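Subject: Re: Ciltow two-finger kit, worth the price for a small lab?
Date: 2026-01-01
List: low-cost manipulation, general

On the list, a member wrote:

> We are three people and we have money for one gripper kit this
> year. The Ciltow looks good on paper, but the shop page shows only
> wooden blocks and a tennis ball. Has anyone used it on thin plastic
> or on things which are see-through? Also I would like to know if the
> wrist camera is usable as delivered or if we must buy another one.
> We compared with the Orkura kit, but for that one the delivery time
> is long and the support forum is quiet.

Hello,

I can answer part of this. We have the Ciltow kit since September and we use it almost only for plastic cups, so maybe our case is close to yours. I bought it with our own budget and I have no relation with the seller, which for us was Kirkeck.

First the contents, because the shop page is not very clear. You receive the gripper body, two black fingers already mounted, the wrist camera with its bracket, one cable for power and one for data, and a bag of screws. The adapter plate for the arm is a separate item. I did not see this when I ordered and I lost 3 weeks. If your arm is not in the list on the Kirkeck page, write to them before you pay. They answered me in two days and the answer was correct.

Mounting took one afternoon. The manual has 36 pages but only the first part is about the hardware, the rest is the software reference. There is an error in the drawing of the bracket: the two short screws go on the camera side, and the long ones on the gripper side. If you do it like in the drawing, the long screws touch the camera housing. Please do not force them.

About the camera. Yes, it is usable as delivered. It is small and the image is a little soft in the corners, but both fingers stay in view when they are open, and this helps a lot when you try to understand why a grasp was bad. We run the cup task on a marble counter against a printed wall, so the background is not easy, and the colors of the cups are also not strong. 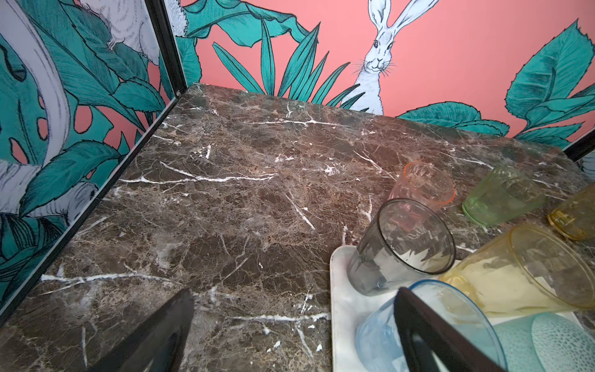
Wrist camera view, fingers open, cups on and next to the white tray.

For the see-through objects, my opinion is mixed. The gripper itself is fine. The fingers close slowly if you ask them to, and with the force limit at the lowest setting we do not crush the cups. The problem is more with the detection software which comes in the kit. With cups standing upright on a plain surface it found the right grasp point in 77 percent of our tries. With cups lying on their side it was 57 percent. The worst for us is the smoky gray one, where the stone shows through the wall of the cup and the software puts the edge in a wrong place. I changed the exposure by hand and it became better, but I did not measure it again, so I can't give you a number.

We now use the Luangrath package for the detection and keep the Ciltow driver only for the fingers. They work together without much trouble. You must set the camera as an external device in the Luangrath settings, otherwise the two programs both try to open it and the second one stops with an error which says nothing useful.

Things I don't like:

The data cable is too short for our arm. When the wrist turns fully it pulls on the connector. We bought a longer one.

The finger surface is smooth. For a cup with a dimpled wall it is good enough, for a smooth cup it slips if you hold near the rim. We put a thin rubber tape on the inner sides and change it when it is dirty.

The calibration is lost after each firmware update. Save the file somewhere else first.

About the Orkura I can say little. I tried it only once at another lab, for one morning. The fingers felt stronger and the noise was lower, but it had no camera and they had made their own bracket. If you count the price of a camera, I think the difference between the two is not so big as it looks.

So for three people and one kit, I would buy the Ciltow again, but with the adapter plate and the longer cable in the same order, and I would plan some days for the detection part. If you tell me which arm you have, I can send our settings file and the corrected drawing of the bracket.

One question back to the list: has somebody tried the soft fingertips from Kirkeck on thin cups? The page says they fit the Ciltow, but I don't find how thick they are, and our opening is already just enough for the biggest cup.

Best regards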